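Search this site
Print this story | E-mail this story
June 6, 2022

The Great Sock Reckoning

By Sepehr Parsa

My grandmother darned socks while she watched wrestling. She kept a wooden egg in her sewing basket, a smooth old thing the color of tea, and she'd pop it into the heel of one of my grandfather's socks and go to work without looking down, yelling at the TV the whole time. I thought everyone's grandmother did this. I also thought the egg was a toy, and I got in real trouble for rolling it down the basement stairs.

I hadn't thought about that egg in years. Then in March I put my big toe through a pair of socks I'd owned for two weeks (two weeks!) and something in me snapped. I went looking for a person in Jodunville who could teach me how to fix them.

There used to be plenty. Jodunville was a hosiery town, if you go back far enough. The Rahimi mill on the river side of Canal Street ran three shifts in its best years, and older people here still call that end of town "the knit." The mill closed before I was born and the building is storage units now. But the people who worked there didn't evaporate, and neither did what they knew. They just quit being asked about it.

The class I found meets in the back of Drillero, the fabric and notions shop next to the bakery. It costs 33 dollars for four evenings and you bring your own socks. Clean ones, the sign says, underlined twice. Our teacher worked as a looper at Rahimi when she was young, which means she closed up the toes, one stitch at a time, on a dial full of tiny points. On a good shift she did 151 dozen. She told us that number on the first night and then again on the second, and I don't blame her a bit. I'd have it on a T-shirt.

My first darn was terrible. You run your yarn up and down across the hole, nice and close, and then you turn and weave over and under going the other way, so you've made a tiny patch of cloth right there in the heel. That's the whole trick. Mine looked like a waffle somebody had stepped on. I pulled too tight and the whole heel puckered, and when I wore it to work the next day I could feel it with every step, like walking on a raisin.

"Looser," the teacher said, when I showed her. That's most of what she says, by the way. Looser, or more light.
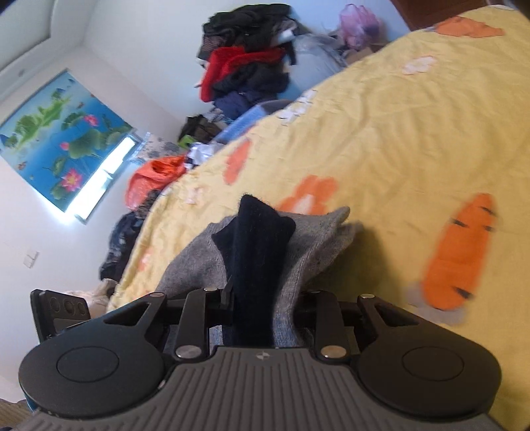 By the third evening I'd started to see what was wrong with the socks themselves. Once you've had your nose that close to a heel you can't go back. Cheap ones are knit so thin that there's hardly anything to anchor your yarn to, and you have to start way out past the hole, in fabric that's still got some life in it. Good wool is a pleasure. It grabs the yarn and sort of felts around it after a few washes, and the mend gets better as it ages. Cotton never does that - it just sits there. As for the stretchy stuff, I've made my peace with throwing some of it in the rag bag.

I've also gotten into arguments, which I didn't expect from a hobby you do sitting down. The big one is matching versus not matching. Half the class wants the mend to disappear. They hold skeins up to the window and fuss over three shades of navy. The other half, and I'm with them, uses whatever's loudest. I did a gray hiking sock in orange and I find reasons to take my boots off at people's houses.

Then there's egg versus mushroom. A darning mushroom has a flatter top and a handle to hold on to, and it's better for a beginner, I'll admit that. But I wanted an egg. I asked my mother if she still had Grandma's and she said it went in a yard sale, probably for 50 cents, and could we please talk about something else. So I bought one at Drillero made by a little outfit called Jikelen, and it's a perfectly nice egg. It's a bit pale. I'm hoping it'll darken up.

My wife would like it noted that I now own more yarn than socks. She'd also like it noted that I've started going through her drawer, holding things up to the lamp and sighing. Guilty! But she has some lovely wool ones her sister sent her, and the left heel on the green pair was about to go, and if you catch it when it's only thin you can stitch right over the weak spot and never have a hole at all. I fixed them while she was out. She wore them all weekend and said nothing, and on Sunday night she left two more pairs on my chair.The last class ran late. We'd all saved our worst ones for it, and a retired bus driver brought a pair with no heels left whatsoever, only a kind of rumor of a heel. The teacher turned them over a few times, put them down, and got out her own needles to show us how to knit a new heel from scratch. I followed maybe a third of it. She's offering that as a separate class in the fall, and I've already put my name down.

Share (50) | Comments (33)
Print this story | E-mail this story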